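Zakcombe Work Table

Light wood top, pale beige to tan, with a wavy grain

Item no. 339
In stock at the Pridasard store. Ships in one box.

The Zakcombe is a plain work table for a kitchen, craft room or shop. The color is light and the grain runs in long, soft bands, with a darker streak here and there. Grain and color vary from table to table, so yours will not match the photo line for line. If you are ordering two tables to stand side by side, write that in the order notes and we will try to pick tops that look close.

Legs bolt on from below. The wrench is in the box. Two people can put it together in under half an hour. Check the bolts again after the first month.

Maximum load: 200 pounds, spread evenly. Do not stand on the table.

Care
Wipe with a damp cloth and dry right away. Use a mat under hot pots. Small scratches can be rubbed out with fine sandpaper, always along the grain, and then oiled. Pretorius table oil (sold separately) works well on this top. One can does it twice. Keep the table out of strong sun for long periods or the color will shift.

Goes with
Zeslow stool, low and high
Zeslow side shelf

Returns are accepted within the period shown on your receipt if the table has not been put together. Orders placed now for the long version ship in August. 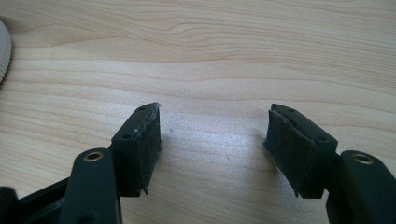
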